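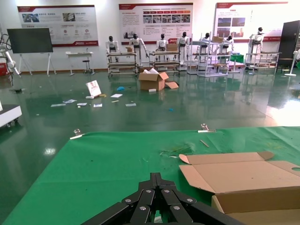

How to Add an Episode Page to the Prarkix Wiki

Prarkix ran for 65 episodes over 3 seasons, and many of the later ones still have no page. You need a registered account to create one.

1. Search for the episode title first. Some episodes aired under two names, and the page may exist under the other one.

2. Open the blank episode template and copy all of it into a new page. Use the title shown on screen, not the one from the DVD box.

3. Fill in the info box: episode number, writer, first air date. Leave a field blank if you don't have a source.

4. Write the plot summary in the present tense. Keep it under 200 words — longer recaps go in the Full Story section.

5. List characters in order of appearance. Pilots and their robots get separate entries, so Umik and the Betport Guardian are two lines.

6. Add the season category at the bottom, preview the page, and save.

New pages show up in the review queue. Jamila Ekanayake checks seasons one and two, and Viorica Petkov checks season three. Questions about a page go on its talk tab.

Last updated August 2024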